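Pushing task for student project - how to separate blocks that stand together?
Hestwood Student Robotics Forum > Projects and coursework

tkoskela
Hello all. Our group has the pushing project this term and we are a little stuck, so I hope for some advice. 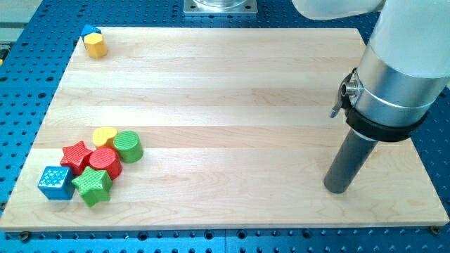 The task is simple to say. The arm must bring every block to the left half of the board, using only the straight rod, no grasping. A block that falls from the board costs us points. We have until the end of May.

Our planner takes the nearest block, draws a line from its center to the goal and pushes along it. With one block alone it works well. When the blocks stand close together, the star shapes catch on each other and the whole group turns. We ran 80 trials in simulation and it looked fine, but on the real board we had 9 good runs before I stopped writing them down.

Should we separate the cluster first, or push it as one object?

baldur_f
Push it as one object. Your goal is half a board, so why do you care about single blocks? You only make more moves, and every move is a chance to lose something over the side.

tkoskela
Because in the second part of the assignment the colors must be sorted. I should have written this, sorry.

baldur_f
OK, then I take it back for part two. For part one I still say the same.

Halfdan Oddsson
I do not agree with Baldur, also for part one. A group of blocks has no fixed shape. You push in the middle and the two sides open, then you have blocks in places the planner did not expect. We did this project last year in Lekstead and lost two weeks with it.

What helped us: put the rod down at the side of the group, make a short push of 4 cm, lift, look again with the camera. Slow, but it recovers from mistakes. Also start with the cylinders. A round one does not catch on its neighbor so easily, and when it is gone there is space for the others.

slacroix
Question about the height of the rod. How far is the tip from the wood when you push? If it is too high you push near the top of the block and it can tip over, mostly the narrow ones.

tkoskela
We set 2 mm in the program, but I have not measured it on the real board. I will check at both ends.

slacroix
Please do. A board can be bolted down and still not be level.

baldur_f
Halfdan, how long was one run with your method? Looking again after each push sounds terrible if there is a time limit.

Halfdan Oddsson
Long, yes. But our limit was generous and we finished. A fast run with a block on the floor gave us zero.

tkoskela
Our limit is nine minutes for a run. I will try the short pushes tomorrow with the cylinders first, and Baldur's way for comparison on part one. I write here when I have numbers.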